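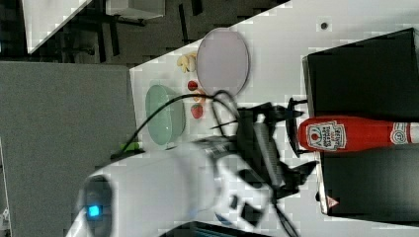
*2 min read*

## 3.2 Tableware color and self-served portions

Participants were recruited through the Zandby household panel. Of the 1,895 members invited, 300 completed both meals and the exit form. Each person served themselves the same pasta dish twice, once on a pale plate and once on a dark one, with at least five days between sittings. Serving bowls were weighed before and after on a Wason bench scale.

Plate order was assigned by household and not by person, as members of one household usually ate together. Condiments were left on the table and were not weighed. This probably understates total intake, a point raised by Mahrous in her review of the protocol – we return to it in Section 5.

![Figure 4](#fig-4)

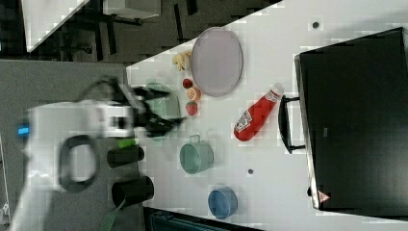 **Figure 4.** Dishes and food items on a white tabletop.

Sixteen records were dropped before analysis, all for missing scale readings. The remaining records were fitted with a mixed model, with household as a random effect and plate color, meal order and hunger rating as fixed effects. Meal order had a larger effect than plate color. Spahić's correction for repeated servings changed the estimates slightly – the sign of each term stayed the same.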